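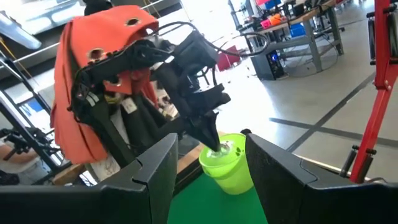

From: Sum-yee Tse
To: snacks-and-supplies list
Date: 9/6/18
Subject: Re: Re: sorting the snacks, again

Chia-jung Mok wrote:

> Can somebody explain the system to me? I came down for one piece of
> candy and found wrapped things all over the green table and a bucket
> I was apparently not supposed to touch. Last July we agreed on one
> bin and a sign. I don't see a bin and I don't see a sign.
>
> Also, why is every single thing in a clear wrapper when it already
> comes in a bag? I opened a bag to get to a bag. By the second one I
> had stopped being hungry.
>
> Chia-jung

Chia-jung,

The sign fell behind the radiator and I'm not going after it. The bin went to the Calance people upstairs, who borrowed it for one afternoon in July and have since put a fern in it. I consider it lost.

So, the system. It is the same system as before with more buckets. You dump everything out on the table, you spread it until you can see what you have, and you put like with like. Small wrapped pieces go in one pile, snack bags in another. If you can't tell what something is, leave it where it is and let a braver person decide.

Please spread before you sort. Last time whoever did it went straight from carton to bucket and we had 100 small pieces sitting on top of the chips, which were then less chips than seasoning.
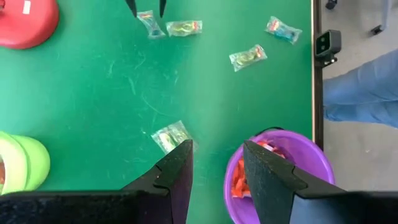
The small ones are the slow part. They slide, and the crinkly wrappers catch on each other, so you reach for one and get its neighbor. Pick them up by the end of the wrapper. Squeezing from the middle works too if you don't mind chasing the thing across the table. And yes, I know the table has scratches. They were there when we got it from Skomico and I have the email to prove it, so whoever keeps leaving me notes about the finish can stop.

On the wrapping: that's how the Chacko order comes. I called. The woman at Chacko was very nice and told me that the overwrap was "for freshness," and when I asked about the bag already inside it she said that was for freshness too. We could go to Enotik, who don't overwrap, but their minimum is 200 bags and we have nowhere to put 200 bags. I asked about the closet. The closet is full of Calance's old fern pots.

For anyone who does the paperwork, the current order is 2743 and the one before it is 309. No, I don't know what happened to the numbers in between.

Buckets stay at the back of the table with their tops open. I would like the green one for the small stuff and the black one for bags, and I'm prepared to be outvoted, but only by people who have sorted at least once. The big bags can stay out until the end. They take up half a bucket apiece, mostly air, and they're easy enough to find.

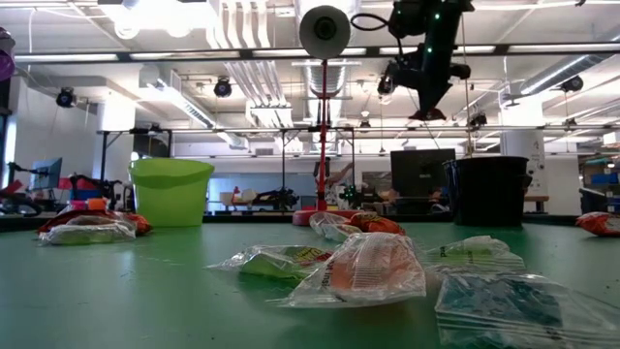
Snack bags on the table, green bucket at left and black at right.

If you do want one piece of candy, Chia-jung, take one piece of candy. Just put the wrappers in the trash, both of them.

Sum-yee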